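Why does food in a can stay good for so long?

Think of a bowl of soup that somebody forgot on the kitchen table. After 2 days it smells bad, and nobody wants to eat it. But the same soup in a closed can may stand in the cupboard for years and still be good. How is this possible? The soup is the same soup!

The answer has to do with very small living things. We call them microbes. They are so small that you need a microscope to see them. Microbes are in the air, on your hands, on the spoon and on the carrots. Most of them do us no harm, and some are even helpful, for example the ones that make yogurt from milk. But many microbes like to eat the same food as we do. When they eat, they grow and become more and more. The food gets sour, slimy or fuzzy. Then we say that it is spoiled.

How the can stops the microbes

In the town of Clerkau there is a small factory with the name Flamota, where they put pea soup into cans. First the peas are washed and cut free from their pods. Then the soup goes into open cans, and a machine presses a lid on each one. The edge of the lid and the edge of the can are folded together, very tight, so that no air and no water can pass.

Now comes the most important part. The closed cans go into a big steel pot, which is also closed. Inside, it becomes much hotter than boiling water in your kitchen. The heat kills the microbes in the soup. And new ones cannot come in, because the lid is tight. On a good day in November the factory fills 900 cans before lunch.
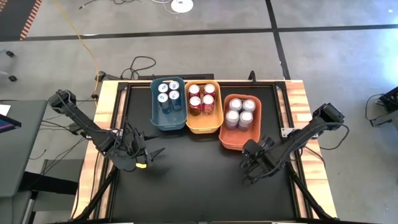

Gudrun Skjelbred writes that her class in Lullach wanted to know if the metal makes the food stay good. Her pupils had the idea that metal is a kind of medicine against microbes. It is a clever idea, but the metal does not do this work. Food can be kept in glass jars in the same way. What you need is heat and a tight lid. Metal is used very often because it is strong and does not break when it falls on the floor.

What people did before

People did not always have cans. In the old days they dried apples on strings, put fish in salt, or hung meat in smoke. Microbes need water to live, and dry or very salty food does not give them enough of it. These ways still work today. Raisins are only dried grapes, and you can keep them for months.

Why an opened can is different

When you open the can, air comes in, and microbes come with it. From this moment the food is like any other food. Put what is left in a clean box with a lid and keep it in the refrigerator. Ask an adult how soon you must eat it.

Also look at the can before you open it. If the top or the bottom is swollen like a small pillow, there may be microbes inside that make gas. Do not open it and do not taste. Give it to an adult, who can throw it away.

Try it at home

Take 2 slices of fresh apple. Put one slice on a plate in the kitchen and the other in a closed box in the refrigerator. Look at them every day and draw what you see. Which one changes first? After 8 days, throw both away and wash your hands well.

Words to remember

Microbe: a living thing that is too small to see with only your eyes.
Spoiled: gone bad, not good to eat anymore.
Seal: to close something so tight that nothing can get in or out.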